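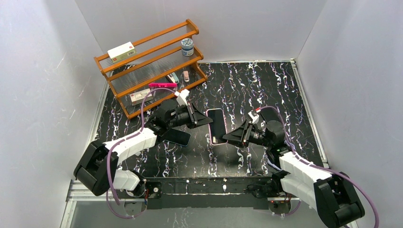
Finally dealt with the old phone pile. Short thread on what I did, mostly so I remember next time.

Step one was finding them all. One was in a coat, two were in the Ochoa box with the dead chargers. The Luken charger still works, so that one stays.

I gave every phone 20 minutes on the cable before trying to turn it on. If it didn't start after that, I gave it another 20. Don't give up at the first black screen.

Cases come off before anything goes to trade-in. Atico won't take a phone with the case on, and they won't mail the case back if you forget. Ask me how I know.

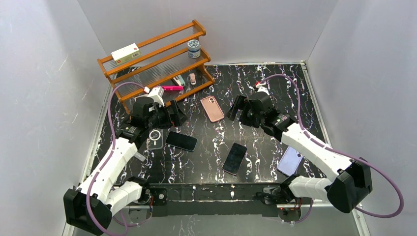
Sorting goes faster if everything is out flat where you can see it. I used to stack them and lose track of which ones I'd checked. The small stuff that collects around phones needs its own place, and a tiered rack is good for that — the pink marker is on a low shelf, the little jar and the white box are up top, and the phones get most of the table.

Wipe each one only after you've signed out of the account. If you do it the other way around, the phone stays locked and Atico offers you nothing.

Atico quoted 40 dollars for the best of the lot. Skomico was lower but they pay for shipping. Still deciding.

Last thing: write the passcode on a sticky note and put it on the back while you work. Take it off before you mail the phone — I nearly didn't.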